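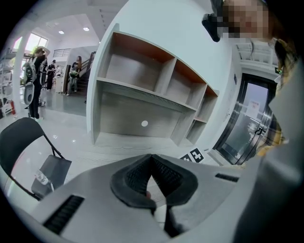
Re: [supporters] Away coach for the semi

Hi all,

Kerubo Mosoti wrote:
> Is the coach to Brostton still on for the semifinal? My brother wants
> two seats, and I heard the kickoff moved. Also, are we standing or
> sitting this time?
> Kerubo

Yes, still on! Kickoff is now 5:30, so we leave the Kiani lot at 1:00 sharp (I know, I know, we said that last time and rolled out at 1:25). The coach has 55 seats and 29 are taken as of this morning, so your brother is fine, Kerubo – just get me his name by tomorrow night.

They've given us 500 tickets behind the north goal, all seated, though I can't see anyone sitting for long. Our best away crowd this season was 970 at Zastham, and that was with Bakari Athumani's whole family along, so let's fill our end and make some noise.
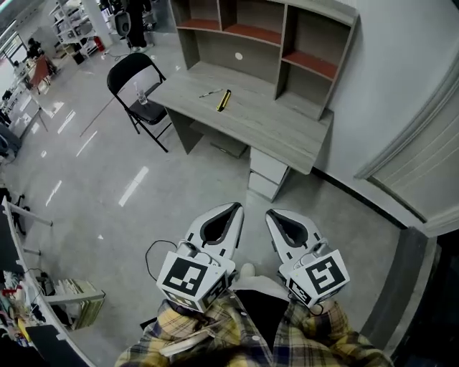
Plaid shirt, gray floor.

On the team: Lilian Were trained on her own again and I wouldn't bet on her starting. I'd put Kiran Pant on the left and leave the back four alone. They were great against Giritz once they quit hitting everything long, and that second goal was the best thing I've seen from us since June!

Last thing – if you borrowed one of the big flags, please bring it with you. I have the poles but only one flag, and it's the one with the rip.

See you at the lot,
Marwan Karam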